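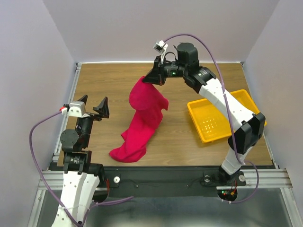

Red cloth held up over a wooden tabletop

Selling a losing stock in a regular account and buying it back in my IRA – does the loss still count?

Posted by Siriwan, 3/31/21

Hello everyone, and thank you in advance for reading all of this, I know I tend to go on. I have a regular brokerage account and also an IRA, both with the same company. In the regular one I'm holding shares of Trondano that I bought a good while back, and they're down more than 3,000 dollars from what I paid. I'd like to sell and take the loss on my taxes, but I still like the company and think it could come back once people calm down about interest rates. My thought was to sell in the regular account and then pick up the same number of shares inside the IRA the next morning, with money that's been sitting there in cash anyway. My brother-in-law says that's fine, they're two separate accounts. It sounded a little too easy to me, so I thought I'd ask here before I press the button. I also have dividends set to reinvest, if that makes any difference. The next dividend should be paid sometime in April.

Flutari

Hi Siriwan, and good for you for stopping to ask! Please hold off on that plan. It's a wash sale. If you buy the same stock within 30 days before or after you sell at a loss, you can't claim the loss, and buying it in your IRA counts just the same as buying it in the regular account. The IRA is the worse place to do it, too. In a regular account the loss you couldn't use gets added to the cost of the new shares, so you get the benefit later on. In the IRA it's simply gone.

Do look at the dividends – I got caught that way myself a few years ago. I sold most of a position and 19 days later the reinvestment bought me a tiny bit more, 2 shares and a fraction. Only the part of the loss matching those shares was disallowed, so it wasn't a disaster, but it made a mess of my paperwork and I spent a whole evening with a calculator and a pot of tea. Turn reinvesting off in both accounts before you sell. If you want to stay in the market while you wait, a broad index fund is generally not treated as the same thing as one company's stock. A tax preparer can look over your particular case.

hestano_20

just wait the 30 days. if you sell now you can buy again in about a month, price might even be lower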